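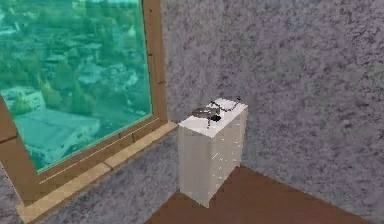 Corner window and cabinet, rendered.

I spent most of March trying to find out why the back room of our apartment is cold. The heating works. The radiator gets as hot as the others, the thermostat reads what it should, and yet anyone who sits near the window for an hour goes to get a sweater. This post is a record of what I measured, what I changed and what I would skip if I did it again.

First, the two numbers that matter for comfort are the air temperature and the mean radiant temperature. A wall thermostat only reads the first of these. The second is a weighted average of the surface temperatures around you, and a large pane of glass pulls it down hard. If the air is at 70 and the glass is at 52, a person sitting close to the glass feels something in between, with the exact value depending on how much of their view the glass takes up. Move the chair six feet back and the glass takes up less of that view. The room has not changed and the person feels warmer.

Second, there is the downdraft. Air touching the cold pane cools, gets denser and slides down to the sill, then spills over the edge and across the floor. People feel this at the ankles and call it a leak. Sometimes it is a leak. The two are easy to confuse and the fixes are different, so it is worth telling them apart before buying anything.

The test I used came from Zawadi Mwaipopo, who did building surveys for nine years before moving to duct design. Tape a sheet of thin plastic over the whole window opening, on the room side, sealed on all four edges. Wait for a windy evening. If the plastic bulges in and out with the gusts, air is getting through the sash or the frame joint. If it stays flat and your ankles still feel cold, the draft is being made indoors by the glass. Mine did both, in that order: a clear bulge at the lower corner on the hinge side, and, once I had sealed that corner, a flat sheet with a slow cold current still coming off it.

For the leak, I pulled the old compression gasket and found it had taken a set. It was flattened along the bottom run and still round at the top, so the sash was closing tight at one end only. I replaced it with a Rema foam-core profile. Cut the corners at 45 degrees and glue them. The instructions say you can bend the strip around the corner in one piece, and you can, but it bunches on the inside radius and holds the sash open by a hair. I did it that way first and had to redo it.

After the gasket I adjusted the hinge. Most tilt-and-turn hardware has an eccentric cam on each locking point, and a quarter turn moves the sash perhaps a thirty-second of an inch toward the frame. Go a quarter turn at a time and close a strip of paper in the joint after each one. The paper should drag when you pull it. If it tears, you have gone too far and the gasket will flatten early, and you will be back where I started.

For the downdraft, the standard answer is to put heat under the glass. Our radiator is on the opposite wall, for reasons known to whoever ran the pipe in the first place. Moving it was quoted at 1094 dollars, with patching and paint extra. I looked for something cheaper.

A low-profile panel heater from Furholm seemed like the obvious choice. It is 700 watts at full output, fits under most sills and has a decent thermostat. I borrowed one for a week. It does break up the downdraft. It also cycles on and off through the evening with a click I could hear from the hallway, and it costs more per unit of heat than the boiler does. I gave it back.

The second option was a cellular shade, the kind with honeycomb pockets, mounted inside the reveal with side channels. I bought one from Irnalar for 158 dollars. The side channels matter more than the fabric. Without them, room air goes in at the top, cools behind the shade and falls out of the bottom, and you have built a small chimney running in reverse. With the channels on and the bottom rail resting on the sill, that loop is mostly closed. At night, with the shade down, the surface facing the chair went up to 64. The glass behind it gets colder, of course, as it is no longer being heated by the room.

That brings up condensation. A colder pane reaches the dew point sooner, and a shade does nothing to stop water vapor from getting behind it. On the coldest mornings I had a wet band along the bottom of the glass. I now raise the shade at seven and keep indoor humidity under 40 percent when it is below freezing outside. There has been no standing water since then, though I would not call that proof, given that the weather also got milder.

I logged all of this with a Rotich two-channel recorder, one probe taped to the glass and one hanging at seat height, sampling every 19 minutes. That interval is a bad one. I picked it to stretch the battery and it means the readings never line up with the hour, so comparing days takes a spreadsheet. Use 15. Tape the surface probe with foil tape and put a small pad of foam on top, or it will read the room air instead of the glass. My first four days of data were off for that reason and I threw them out.

Furniture comes into it as well. I had a bookcase pushed flat against the outside wall beside the window. A closed back against a cold wall makes a pocket of still air, and the wall behind it ran five degrees colder than the open wall next to it. That is where mildew starts. I pulled the bookcase out two inches and left the gap open at the bottom and top. The difference dropped to two degrees within a few days.

If I had to rank the changes by effect per dollar, moving the chair comes first, as it was free. Then the gasket, then the hinge cams, then the shade with its channels. The outlets on the outside wall have no foam seals behind the cover plates, and I have ordered a pack. I will add the readings when they are in, sampled every 15 minutes.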